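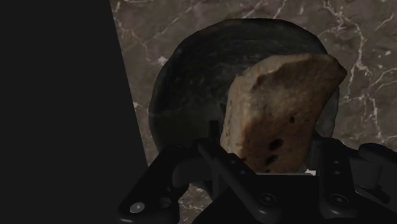 Brinia, May

Inês Bragança compares grippers for a living, and for most of this spring she has done it without touching one. Her group at Nistinine runs its first round of tests in simulation. A gripper model goes onto the same simulated arm, gets the same set of kitchen objects, and either picks them up or doesn't.

The object she talks about most is a slice of bread in a bowl.

"People expect us to start with something hard, like a wine glass," she says. "Bread in a bowl is plenty. The slice leans on the wall, so one side of it is where you want to put a finger, and the rim is right there."

Two grippers are in the comparison. One is the Mindar, which has hooked fingers with an opening cut through them. The other, the Shemweta, has straight fingers and a shorter stroke. Each got 84 tries at the bread, with the slice turned a little differently every time. The Mindar lifted it clear of the bowl in 70 of them. Bragança would not give the Shemweta's score, as its maker is still changing the fingertip pads and she wants to run it again.

She was more willing to talk about the failures. Of the Mindar's misses, nine came from a finger touching the rim on the way down. The others were slips.

"The rim ones I can fix in the controller," she says. "You come in steeper, or you open less before you go down. The slips I don't trust yet, in either direction. Our bread is one stiff piece. Real bread gives when you squeeze it, and it drops crumbs."

The camera took up a good part of the spring too. Bragança's group tried a fixed view from over the counter before settling on a close one that looks past the fingers into the bowl. The close view shows the contact better, but the gripper fills a lot of the picture, and the dark finish of the Mindar against a dark bowl gave the vision software trouble at first.

"We could have made the bowl white," she says. "Then it would have worked here and failed in somebody's kitchen. We left it dark and trained longer."

The countertop is brown marble with white veins for the same reason. An early version of the software kept taking veins for edges. She now changes the stone between runs.

Asked which gripper she would buy today, Bragança said she would wait. Both are due on a real arm at Nistinine next, starting with the bowl and then a plate, which she thinks will be harder because there is no wall for the slice to lean on.

"With the bowl, the wall helps you," she says. "You push and the bread has nowhere to go. On a plate it just slides away."

The real tests will use supermarket bread. She has asked for it unsliced, so the group can cut its own and keep a record of the thickness.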